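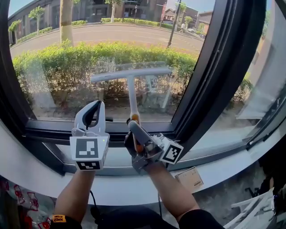

About Us

Imhof Planning helps small and mid-sized organizations buy automation equipment. We work with building service companies, schools, clinics and light manufacturers that are thinking about a robot, or several, and need to know what the whole thing will cost before they sign for it. Our office is in Solville. Most of our clients are within a day's drive, and the rest we handle by phone and a site visit.

We do not sell robots. We do not take commissions from people who do. Clients pay us a fee, agreed in writing at the start, and that is our only income from a project.

How we started

The firm grew out of a purchasing desk. Our founders ran equipment budgets for a facilities contractor in Rurkham, and over the years they watched a good deal of money go into machines that ended up in storage. Usually the machine did what the brochure said. The trouble was in everything that had been left out of the request: the charging point on the wrong side of a fire door, the spare parts with a long lead time, the staff hours needed to clear a floor before the machine could run on it. After the third such purchase they wrote a checklist. The checklist became a planning form, other companies asked to use it, and in time the form became a business.

We are still small. There are six of us. Everyone on the team has either run a maintenance crew, kept the books for one, or worked as a technician. We have kept the original planning form and revise it every April.

What we do

Our work falls into a few kinds of project. Most clients start with the first and stop when they have what they need.

Task review. We spend time on site looking at the jobs a client wants to automate. Window cleaning is a typical request. A person with a squeegee deals with the sill, the frame, the mullions, whatever has been left on the ledge, and the strip of glass along the bottom edge. A machine quote may only cover the open glass. We write down each part of the job, how long it takes now, and which parts would stay with a person. Clients sometimes find that the part they wanted to hand over is the smallest part of the work.

Data and trial budgets. More of our clients are being offered equipment that has to be taught its task from human demonstrations, usually done with hand-held grippers. This has its own costs and they rarely show up in the first quote. Somebody has to do the task, many times, in different rooms and different light. The grippers have to be bought or rented, fitted, charged, checked and replaced. Recordings have to be stored and sorted, and a share of them will be thrown away. We put a line in the budget for each of these. We also ask who owns the recordings at the end, and we want the answer in the contract.

Full cost plans. This is the main thing we are hired for. A full cost plan covers purchase or lease, delivery, changes to the building, power, network, insurance, training, consumables, service visits and disposal, year by year. It shows what happens if the machine runs fewer hours than planned. Ours are spreadsheets with a short written report, and the client keeps the working file with the formulas in it.

Bid support. We write the request for quotes, answer the technical questions that come back, and put the bids into one table so they can be compared. Suppliers price things differently -- one includes software updates, another bills them by the seat -- and lining these up takes longer than people expect. We recommend. The client decides.

After-purchase review. We come back after the equipment has been in use and compare the plan with the real spending. We do this at no extra charge for anyone who bought a full cost plan from us. It is useful to the client, and it is how we correct our own numbers.

What a project looks like

One of our longer jobs was for the Fernedard campus, a group of low office buildings with a lot of ground-floor glass. The owners wanted to know if robots could take over the inside window cleaning. The site has 2363 panes on the cleaning schedule. Many of them sit above deep ledges, and tenants put things on ledges.

We priced three options: keep the present crew and buy better hand tools, lease one mobile unit as a trial, or buy a set of units outright. Buying outright looked cheapest per pane in the supplier's figures. Once we added the time for clearing ledges, moving furniture back from the glass and wiping down the side panes by hand, it came out as the most expensive of the three. The owners chose the trial lease for one building, with a fixed end date and a short list of results to check. They spent part of the savings on new squeegees and handles for the crew in the other buildings. We thought that was a reasonable decision and said so in the report.

How we charge

Task reviews are a flat fee. Full cost plans are priced by the size of the site and the number of tasks. We ask for 20 percent at the start and the balance when the report is delivered. Travel is billed at cost. If we look at a job and think a plan would not be worth the fee, we will tell you on the first call and there is no charge for the call.

We hold our prices for 20 working days after a quote.

What we ask of clients

Please have the following ready before a site visit, if you can. It shortens the work.

A floor plan, even an old one.
Your current schedule for the task, with the hours as they are worked and not as they appear in the job description.
The last two years of spending on tools, supplies and repairs.
Any quotes you have already received.
The name of one person who does the job every day and is free to talk to us for an hour.

The last item matters most to us. People who clean the windows know which ones stick, which ledges are always full and which rooms can't be entered before noon. We have never finished a good plan without talking to them. We ask managers to let those conversations happen on paid time.

If staff are going to be recorded for training data, we also ask for the written notice they were given. We can supply a standard one.

Where we stand on jobs

We are asked about this often. Our plans include labor as it is, at the wages being paid, and we do not assume that hours saved will be cut. If a client intends to cut hours, that goes in the plan as a stated choice with its own costs, including severance and the cost of hiring again if the equipment is returned. Several clients have used our plans to shift people to work that was being put off -- filters, grout, outside furniture, gutters. Others have decided to buy nothing for now.

Office and contact

The Solville office is on the second floor above the print shop, with parking in the back. We are open Monday through Friday, eight to five. The small workroom at the end of the hall has a bench and a few sample tools that clients are welcome to try by appointment. Please call ahead for the elevator code.

For new projects, use the planning request form on this site. You will get a reply within two working days. For questions about an existing plan, write to the person whose initials are on the cover page of your report.

Page last updated 11th July.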